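Lunero Snack Tray, teal green

I wanted one flat thing to put snacks on so I'd stop getting crumbs all over a wood-grain tabletop, and this is the one I kept (I tried 3!). It's thin, it wipes clean, and packets in red wrappers look great next to it.
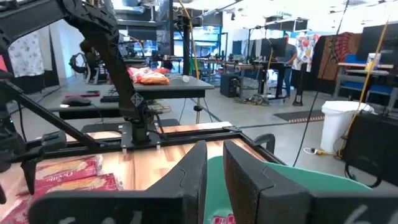 Colette Tessier wrote in to ask if it slides around when you grab a packet in a hurry. A little, yes! I stuck felt dots under mine and now it stays put, so I toss a set in with every order. Item 662, ships flat, and the dots come in their own little bag.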